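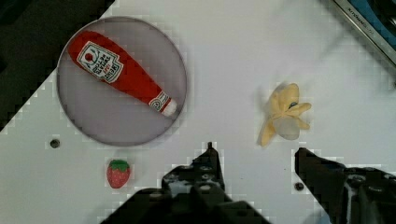
The Ornden comparison is a bench procedure for trying out robot grippers on soft and light objects. It sets two or more grippers to the same short list of pick-and-place tasks, on the same arm and under the same controller, and records how often each one completes them. The objects are mostly plush toy food, with a few rigid items such as plates. A typical layout has a toy ketchup bottle lying across a round translucent plate, with a partly peeled banana and a small strawberry on the white tabletop beside it, and two black gripper fingers held open at the near side. The procedure takes its name from the Ornden workshop, where it was first written down, and is used mainly by small laboratories and teaching groups that cannot afford a full test rig.

Background

Most gripper data sheets give a payload, a stroke and a closing force. These figures are measured on rigid blocks and say little about how a gripper behaves with an object that changes shape when it is squeezed. The Ornden workshop had bought two parallel grippers with nearly the same printed figures and found that they did not perform alike on cloth and foam. The procedure grew out of the notes kept while the two were being compared. An early form of it covered single objects only. The version now in use is dated February 23, 2022 and added the tasks in which one object rests on another.

Equipment

The procedure does not name a required arm. The arm must carry the gripper, its mounting plate and a small camera without exceeding its rated load, and must return to a taught position closely enough that the start of each trial looks the same in the camera view. The Ornden workshop used a Fjeld arm, a light six-joint model with a closed control box.

Two grippers were used in the first full comparison. The Zilleo is an electric parallel gripper with stiff fingers and interchangeable tips. The Drirent is also electric, but has a spring in each finger joint so that the tips give way slightly on contact. Both were driven through the same controller so that differences in command timing would not affect the result.

The camera is fixed close to the gripper and looks along the fingers towards the table. A view of this sort keeps the fingertips in sight during the whole approach. Its main weakness is that the fingers hide part of the object at the moment of closing. Some users add a second camera on a stand, although results taken with one camera and with two are reported separately.

Objects

Plush toys are used because they are cheap, do not break when dropped and are easy to replace. They also differ from one another in useful ways. A bottle shape is wide at one end and narrow at the other, so the operator or planner has to choose where to grasp it. A peeled banana has flaps that spread out and catch on the fingertips. A strawberry is small and leaves little room for error in the closing position. A flat plate tests whether the fingertips can get hold of an edge close to the table.

Labels and tags are left on the toys. They can confuse a vision system, and a loose tag is sometimes gripped in place of the object itself. A grasp of this kind is recorded as a fault even if the object is lifted.

Procedure

Each trial begins with the arm at its taught position and the fingers open. The objects are placed by hand against a printed plan, which is then removed. The gripper is given one attempt to pick up the named object, lift it clear and put it down in a marked area. A trial is counted as complete if the object is released inside the area and nothing else on the table has been moved out of place.

There are four task groups:

Single object on the bare table
Object resting on a plate
Plate alone, lifted by the rim
Two objects touching

The closing force is set once for each gripper before the trials start and is not changed between objects. This rule has been criticised, as it favours grippers that adapt to the object by themselves. Supporters reply that a force tuned for each toy would be a test of the operator. A variant with adjustable force exists and is marked with the letter F in reports.

Fingertips are wiped before each group of trials. Lint from plush fabric collects on rubber pads and lowers their grip, and results from a worn or dirty pad are not accepted.

First results

The first full comparison ran for 17 working days in January and consisted of 651 trials, shared between the Zilleo and the Drirent as evenly as the odd total allowed. Of these, 559 were complete. The two grippers were close on single objects. The Drirent did better with objects resting on a plate, where its sprung fingers could touch the plate without pushing it along. The Zilleo did better at lifting the plate alone, as its stiff tips held the rim level.

The most common fault with both grippers was a grasp taken too near the end of a long object, which then swung and slipped out during the lift. The next most common was contact with a neighbouring object on the way down. Faults in the controller were few, and the trials concerned were run again.

Limits

The procedure says nothing about speed, wear or energy use. Plush toys are lighter than the goods they stand for, and a gripper that handles a toy bottle well may not be able to hold a full one. The scores depend on the arm and camera as well as on the gripper, so figures from different laboratories are not directly comparable unless the rest of the equipment is the same. Lighting is not specified either, and translucent plates have given trouble under strong overhead lamps.

Suction grippers can be entered but generally score poorly, as air leaks through the fabric. They are usually listed in a separate table.

See also

Parallel gripper
Grasp planning
Wrist-mounted camera
Pick and place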